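The Case for the Empty Container

August 25, 2026

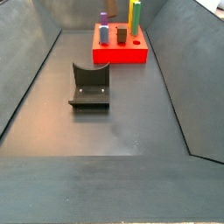 A gray bin with room to spare.

Every fall I get the urge to be organized, and every fall I try to buy my way there. Last September it was a set of six stackable drawers from Prusance, which makes storage for people who believe their problem is storage. I believed it too. I had 280 dollars' worth of belief.

Within a month all six were full. They held the same stuff that used to sit on the dining room table, only now I couldn't find it. I once spent a whole evening looking for a tape measure I could have seen from the couch in the old days. I bought another tape measure. It lives in drawer four with the first one.

Here in Griltbridge we have a self-storage place out by the highway with 162 units and a waiting list. Think about that. People are standing in line to pay rent on a treadmill. I drive by and feel very superior, and then I go home and move a box of phone chargers off a chair so I can sit down.

My complaint is with the word "solution." A basket gets called a solution. So does a hook. The Dedater catalog, which arrives whether I want it or not, offers a solution for holding your other catalogs. I kept that page. It's in a drawer.

What I'd like to see is a little respect for space with nothing in it. My grandmother kept one kitchen shelf bare her whole life, and when somebody handed her a pie she had a place to set it down. I have never once been ready for a pie.

So this year I'm clearing out one drawer and leaving it that way. My family gives it a week. Somebody has already asked whether the batteries could go in there, just for now — and I'll admit the somebody was me.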